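A day at the Vostia investor visit in Lewis
6 April 2021

I own a small number of Vostia shares since the company went public, and this spring I finally got a place on the shareholder visit to their plant in Lewis. I write down my impressions here for the other small holders who could not come. 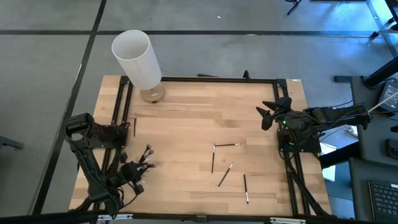 The visit began with a presentation in the canteen building. We were perhaps a bigger group than they expected, so more chairs had to be brought. The finance department showed the slides that are already on the website. New for me was only the order book for the electric delivery van, which stands at 400 vehicles. A year ago the management spoke of 500 by this time. When one shareholder asked about the difference, the answer was that two fleet customers moved their orders to September. I would like to see this in writing in the next report.

After coffee we were taken to the assembly hall. Vostia builds the van on one line, and the battery packs come ready from Ovari, the supplier that many of us worry about. The guide said that the contract with Ovari runs for five more years and the price is fixed for the first part of it. How long the first part is, he could not say.

The line itself made a good impression on me. It moves slowly, but it was moving the whole time we stood there. The doors are still fitted by hand. I worked many years in a factory for truck seats, and I always look at the rework area first, because there you learn more than from any slide. At Vostia it was small and there were three vans in it, all with the same problem at the rear door seal. The foreman explained it to us quite openly, which I liked.

We had also a short drive in the finished van, only on the company road. It is quiet and the brakes feel strong. The seat is too hard for a driver who sits in it all day – I wrote this on the feedback form. The range shown on the display was 116 miles. I did not get a clear answer if this is with a full load or with an empty van.

The last hour was for questions. Most of them were about Pestness, the bigger rival, which has cut its prices two times over the winter. The management thinks that Vostia does not need to follow, as its customers pay for service and short repair times. I am not fully convinced. A bakery or a flower shop looks at the monthly payment first, and Pestness knows this very well.

I keep my shares for now, but I will not buy more before the September figures. Registration for the next visit is by the form on the shareholder page, and lunch is included. Bring closed shoes, they do not let you in the hall without them.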